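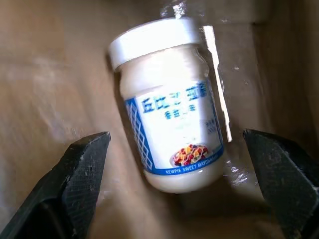

Figure 1. View from the gripper over a jar in the cardboard box.

4.3 Open day at the Polen site

We ran the grocery task in front of visitors at the Polen open day on 12/18/22. The setup was the one described in Section 3, and the controller was the September build with no changes. Visitors stood behind a line on the floor and could ask for any item on the list to be handled next. Most of them asked for the sweet mayonnaise. The jar is hard for the detector, as glare washes out part of the blue print on the label (Figure 1), and the smooth white lid gives few features to match. We therefore had the operator confirm the target on the laptop before each grasp. The fingers were opened wider than the body of the jar before the final approach, which left some margin when the jar was leaning in the box.

Each demonstration lasted nine minutes, with a short break to reset the table. Gilmar Damasceno operated the system and answered questions. The speed limit was set to 45 percent of the value used in the laboratory trials, as required by the Barbosa site rules for public events.
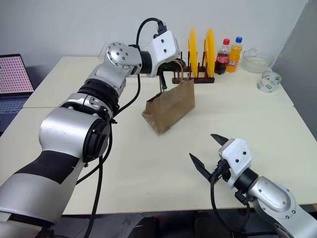 Two things differed from the laboratory trials. Visitors moved between the lamps and the work area, so the light changed during a run, and the background noise made the spoken prompts useless. We turned the prompts off after the first group. We also received requests for items outside the list, and these were declined. The logs were saved in the Mosard format and are kept apart from the trial data. None of the open day runs are included in the results of Section 5.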